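# Over-sink drainer

An **over-sink drainer** (also *in-sink rack*, *basin rack*) is a grid of parallel bars that spans one bowl of a kitchen sink and supports dishes above the basin floor. Water falls through the grid directly into the bowl, so no separate drip tray is needed. The type is most often paired with a double-bowl sink, where one bowl is kept for washing and the other for draining.

## Construction

Most models consist of a set of metal rods joined at each end by a rail or by molded end pieces. Fixed racks are cut to a single bowl width. Adjustable racks use telescoping side arms, and the end pieces rest on the sink rim or on the countertop. Rod spacing is a compromise: a narrow gap holds small cups steadily, while a wide gap sheds water faster and is easier to clean.

The Etton pattern, an early adjustable design, used end pieces that gripped the rim by friction. The later Prulotov pattern added a stop on each arm to keep the rack from sliding closed under load. Its standard version weighed 600 grams and was rated for 56 dinner plates in the maker's cycle test – a figure for repeated loading and unloading, as the rack could hold only a few plates at once.

## Position and use

A drainer may sit at rim level or be lowered into the bowl. At rim level it is easier to load, and flat plates can be left lying on it for short periods. Lowered racks hide the dishes below the counter line and reduce splashing, at the cost of usable depth. In either position the neighboring bowl stays free, and a faucet mounted between the two bowls can serve both.

Plates drain fastest on edge. Cups and tumblers are placed upside down or tilted, which lets water leave the rim. A cup laid on its side will drain if the opening points slightly downward, but it can roll along the bars. Light plastic items are usually put on last.

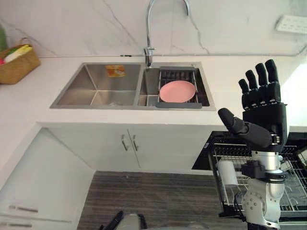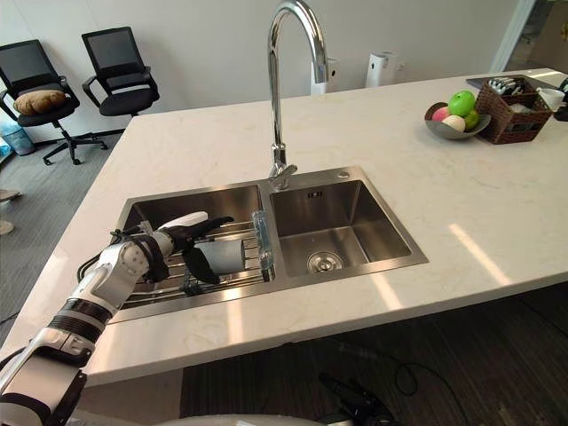
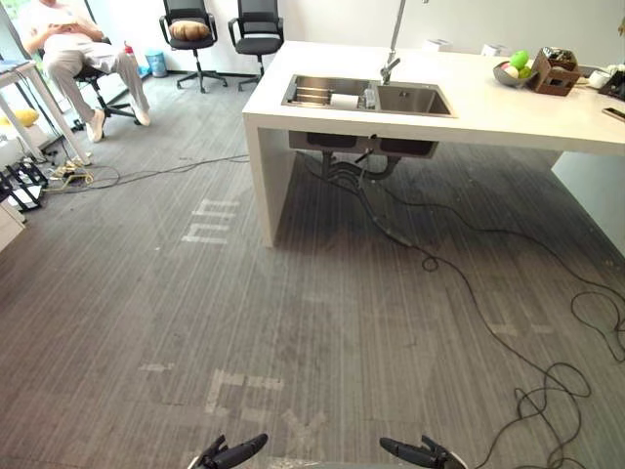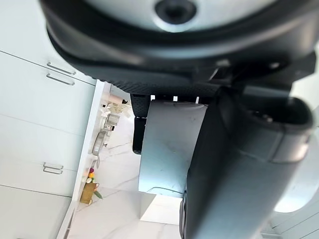

## Surrounding fixtures

The choice of drainer depends on the sink and on the counter next to it. Undermount bowls have no raised lip, so rim-level racks need end pieces that lie flat on the countertop. Drop-in bowls have a lip that can hold a hooked rail. A high-arc faucet gives clearance above a loaded rack; a low spout may strike tall glasses when it is turned.

In the Womdale survey of rental kitchens, 68 percent of double sinks had some form of rack in one bowl. The survey covered 1,175 kitchens and did not record whether the rack was supplied with the sink or bought later. Nusrat Niazi, who compiled the results, classed roll-up mats as drainers, a practice not followed in the Benavides catalog.

## Care

Mineral film collects where the bars meet the end pieces. Diluted white vinegar removes it. Chrome-plated rods should not be scoured, as scratches in the plating allow rust to form underneath – stainless rods tolerate a nylon pad.

## See also

- Dish rack
- Draining board
- Undermount sink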